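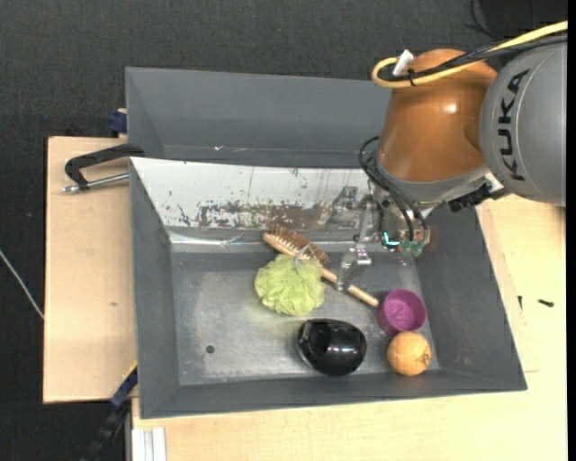
1188 words

Skevine planner: frequently asked questions
Lenni Jääskeläinen and Natnael Assefa
2021-01-24

These answers cover the 2.x branch. If you are still on 1.x, most of the sections on scoring and recovery do not apply to you, and the config keys have different names.

What does Skevine do?

Skevine takes a segmented point cloud of a bin, proposes grasps, ranks them, and returns an arm trajectory for the best one that can be reached without a collision. It does not do segmentation and it does not talk to the arm. Segmentation comes from Hosetti, or from anything else that publishes the same message type. Execution is left to your own driver.

What are Abera and Gristach, and do I need them?

Abera does the hand-eye calibration and writes the transform file that Skevine reads at startup. You can write that file by hand if you already have a calibration you trust. Gristach records each cycle (cloud, masks, candidates, scores, chosen trajectory, joint states) and plays it back offline. Skevine runs without it. We will ask for a Gristach log if you file a bug, so installing it early saves a round trip.

Which arms are supported?

Any six- or seven-axis arm with a URDF and a joint trajectory interface. The arm over the bin at the top of the page has KUKA printed on the casing; the planner itself has no vendor-specific code. Joint limits are read from the URDF, and many published URDFs have limits wider than the controller will accept. Check them against the controller before the first motion.

How are cables and hoses handled in collision checking?

Poorly by default. A URDF describes rigid links, and a dressed arm is larger than its links. The cable loop beside the orange-brown segment and the hoses bending down to the wrist are typical of what is missing from the model. Add them as padding volumes under dress_pack in the robot config. Each volume is a capsule attached to one link. Make the capsules large enough to cover the full travel of the cable, including when the wrist is rolled to its limits. We do not simulate cable motion and have no plans to.

If the planner becomes noticeably slower after you add padding, check that the capsules are excluded from self-collision against their own link and its parent. This is the most common mistake in the configs we are sent.

Why does the planner reject a grasp that looks fine to me?

Open the cycle in Gristach and look at the reject_code column. The usual codes are:

WALL – some part of the gripper comes within the wall margin during approach. The sloping sides of a bin matter here. If you modelled the bin as a box with vertical walls, the planner is allowing approaches near the floor that do not exist, and you will see contact at run time instead of a reject.
NEIGHBOUR – the finger sweep passes through a mask belonging to a different object.
IK – no joint solution at the pre-grasp or grasp pose.
RETREAT – the grasp is reachable but the lift is not clear.

NEIGHBOUR is the code most often disputed. Take a brush with a mesh bath pouf against its head: a grasp at the middle of the handle is usually kept, and one near the head is usually rejected, as the fingers would have to pass through the pouf. If you want to allow that, mark the neighbouring class as compliant. The sweep check then applies a cost in place of a hard reject.

Does it need object models?

No. Candidates are generated from local surface geometry and the gripper's finger profile. If you do have models, Hosetti can attach a pose to each mask, and Skevine will use annotated grasps from the model before it samples new ones.

Can it cope with shiny or dark objects?

It depends on the depth sensor. A glossy black surface returns few valid points on most structured-light cameras, and what does come back is often from the edges. Hosetti will still produce a mask from the colour image. Skevine is then left with a mask and almost no depth. In that case it falls back to a top-down grasp at the mask centroid, with height taken from the nearest valid points on the mask boundary, and multiplies the score by fallback_weight. The default is low on purpose. If your bins hold mainly dark parts, change the sensor or the exposure settings before you raise the weight.

Scuffed metallic bin floors cause a related problem. Specular patches can appear as small floating clusters and be proposed as objects. Set min_cluster_points higher; 202 is the value in our reference config, and the package default is lower.

What about things that are not in any mask?

Unmasked points inside the bin are treated as obstacles. Unmasked points outside the bin are treated as obstacles if they are above the table plane by more than table_tolerance. Small items lying on the tabletop beside a bin, such as a screw, normally fall under that tolerance and are ignored. Clamps and handles around the bin do not. Model them as fixed geometry in the cell file, as their depth returns tend to flicker from cycle to cycle.

I have two bins side by side. How do I set that up?

Declare both in the cell file with separate frames, and set role to source or target. Each bin needs its own wall geometry even when they are the same product. For a transfer task, the planner picks from the source, places in the target, and reverses the roles when the source has no remaining masks if swap_on_empty is true. The shared region between bins should be declared as one obstacle. Two overlapping wall meshes will work, but the distance queries are done twice.

How does it decide where to place?

The default placer looks for the lowest flat region in the target that fits the object's footprint, and releases above it. Round objects roll. A ball released in the centre of a bin will probably finish against a wall or in a corner, so the placer does not store a predicted pose for classes tagged rolling. It waits for the next cloud.

What is the cycle budget?

Planning time is capped by plan_timeout_ms. The reference config uses 2760, which covers candidate generation, scoring and trajectory search together. When the cap is reached, the best complete trajectory found so far is returned. If there is none, you get status NO_PLAN, and your application decides what to do. Our own task runner requests a fresh cloud and tries again, to a maximum of eight attempts, then stops and raises an operator alert.

What happens after a failed grasp?

Skevine has to be told. It accepts a grasp_result message from your gripper driver with one of three values: held, empty or unknown. On empty, the grasp region is penalised for a set number of cycles. The penalty is stored in bin coordinates and is dropped if the masks in that region have moved. Sending unknown has no effect on scoring.

Is there a simulator?

There is a kinematic viewer in Gristach. It has no contact physics. It is suitable for checking frames, padding and retreat paths, and will tell you nothing about whether a grasp holds.

My calibration was good last week and now every grasp is off to one side.

Run abera check with the target board in the bin area. If the residual is stable but large, the camera mount or the table has shifted – recalibrate. If the residual changes between runs, look for a loose bracket first. Do not correct the offset with tool_offset. We have received several configs where that was done twice, in opposite directions.

When is the next release?

April. It will include the rewritten capsule editor and per-class finger widths. The cell file format will change, and a converter will be included.

How do I report a bug?

Send the Gristach log for one failing cycle, the cell file and the robot config. Screenshots of the viewer are not enough to reproduce a planning fault. Natnael handles planner reports and Lenni handles Hosetti and Abera.

This site uses cookies to remember your settings and measure page visits. By continuing to browse you agree to our use of cookies. Accept | Manage preferences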